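Kilian Hauser offers me coffee before I have my coat off, then forgets to make it. He wants to talk about the arm first! He and his sister Corina have had it going in the Latlow shared workshop since September, and their one goal is to get a processor into a used Dell tower with no human fingers involved.

"People think the hard part is the robot," he says. "The arm goes where you tell it. The hard part is knowing where to tell it."

Corina does the printed parts and the late evenings (Kilian's done by nine, she starts at nine). I asked how many versions of the gray fixture she's been through and she laughed at me for a good while. "We're on 20. Ask me again after dinner."

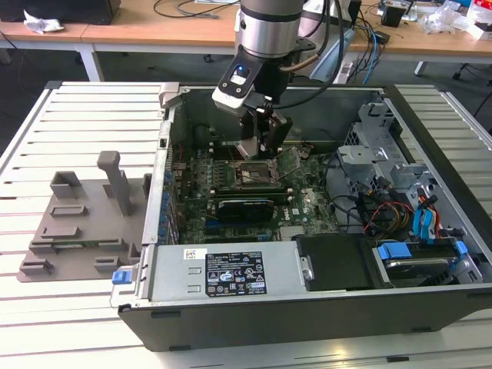
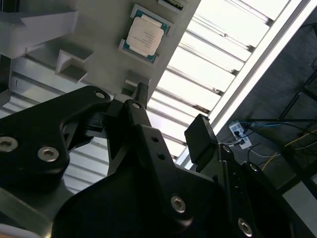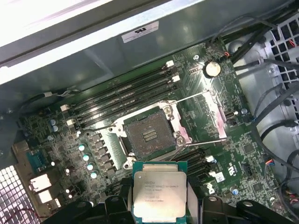

The socket is where all the arguing happens. Corina would happily talk about it until midnight, and pretty much did. A chip has to go down flat and square, and the contacts underneath are so fine that one bad drop can finish a board. They practice with an old Xeon, held between the two black fingers over the open socket, and she worries most about the moment of letting go. "If one finger opens a hair before the other, the chip shifts," she says. "So now we open slow. Painfully slow. Kilian goes and eats a sandwich."

They did kill a board early on, one that Tsutomu Nakajima had given them, and Kilian still winces about it. "Tsutomu was really nice. He said he had a shelf full. I don't think he has a shelf full."

I wanted to know what it had all cost, minus the arm. Kilian said 200, Corina said 163 and that she had the receipts, and they went back and forth on whether filament counts.

And what's next? Memory, Kilian says, then the cooler. Corina wants to redo the fixture first. "The pocket's still a touch too tight," she says, already pulling her laptop over to show me. My coffee arrived as I was leaving, so I drank it standing up by the door.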